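4. Planning the equipment purchase

Most papers on household manipulation give the hardware a single paragraph, and the reader is left to guess what it cost in money, floor space and waiting time. We think this part of the work deserves more room. We enjoyed it more than we had expected to, and it shaped nearly everything that came after. This section sets out how the Rernville project chose, costed and scheduled its equipment, and where our first plan was wrong.

4.1 Starting from the tasks

Our first draft budget was a shopping list. It named arms, grippers, a base and a workstation, and the prices beside them came from whichever supplier had answered first. We threw it away and began again from the tidying tasks described in Section 3: straightening a sofa, folding a throw, clearing a low table and putting shoes on a rack. For each task we wrote down what the hands had to do, how far they had to reach, and what the furniture could tolerate.

The cushion tasks turned out to be the best guide to spending, which surprised us. A cushion weighs very little, so payload hardly matters. It is wide, though, and it sags. Lifting one neatly by its sides calls for two arms that can work at a steady distance from each other, and for fingers that can close on cloth without a hard edge to hold. Figure 3 shows the kind of grasp we had in mind when setting the requirement, with a gripper at either side of a square cushion and the lower part of the fabric hanging down in front of the seat.

A second arm is an expensive line in anybody's budget, and we did look for ways round it. A single arm with a wide scoop was the cheapest option on paper. We liked the idea a great deal and spent several happy afternoons with cardboard mock-ups, but it could not cover the throw or the shoes, and we would have needed a different tool for each. Once tool changers and their spare parts were added in, the saving had mostly gone. We therefore planned for two matching arms from the outset and took the money from elsewhere, mainly from the payload rating.
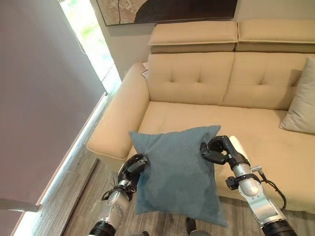 Figure 3. Two-handed grasp of a square blue-grey cushion at the tufted sofa. A lighter grey cushion leans against the backrest on the right.

4.2 Arms and grippers

We asked for quotations on two routes. The first was a complete two-armed system from Drornel, delivered assembled and with a service contract. The second was a pair of arms bought singly, with hands from Masri and a mounting frame to be made in our own workshop. The second route was cheaper by a comfortable margin. It also moved a good deal of risk on to us, and our first comparison left that risk out entirely.

To put the two on the same footing we priced our own labour. Design, assembly, wiring and safety checks for the second route came to 224 hours, at the internal rate our department uses for workshop time. With those hours included the gap narrowed sharply, though it did not close. What settled the matter was repair. Fingers wear out, cables get snagged, and we wanted to be able to swap a hand ourselves and be working again the same day. The separate hands allowed this, so we took the second route and set part of the saving aside as a repair fund.

We would urge any group with a similar plan to budget for cables. They appear in very few equipment lists that we have read. The power and signal leads for a two-armed setup are not costly one by one, but they need strain relief, clips and sensible spares, and a special connector can take longer to arrive than the arm it belongs to. Our plan carried 4 spare sets, and we have kept that number in the version we now recommend.

4.3 The room

The living room at Rasgate was treated as a piece of equipment with its own budget line. This was the most useful change we made to the plan. Real furniture has seams, buttons and soft edges, and a cushion set down on a bench tells you very little about setting one down against a padded backrest. We allowed for a full-size sofa, a rug, a low table and more cushions than we thought we could possibly use.

Cushions are a lovely thing to buy for research. They are cheap, they come in every sort of weave, and a small sum adds real variety to the trials. We set aside £400 for soft goods in the first year, and per pound spent we believe nothing else in the budget did as much for the range of our data. We suggest buying covers and inners separately, so that the same cover can be tested over a stiff filling and a limp one.

Light needs planning too. A room with a tall window can be bright enough to wash out part of a camera's view, while the far corner stays dull. We put blinds and extra lamps in the plan before choosing cameras, and would do so again. Sorting out the light first let us buy plainer cameras.

4.4 Timing and running costs

Delivery times mattered as much as prices. The longest wait we were quoted was 80 days, for the hands, so that order went in first even though the hands were the last parts to be fitted. The workshop frame was scheduled to fill the gap. Our plan had the full setup ready by the end of August, with the room prepared beforehand so that trials of reach and clearance could start with one arm.

Running costs were kept apart from the purchase and reviewed each quarter. They covered finger pads, cleaning, cushion covers, storage for recordings and the electricity for the workstation. Storage was the line we underestimated most badly. Several cameras recording every trial will fill a disk at a remarkable speed, and our revised plan doubles the original allowance.

The budget used here is the version fixed on 6 June 2025. Later changes in price are not included, and readers working from it should ask for fresh quotations on the arms and hands before committing to either route.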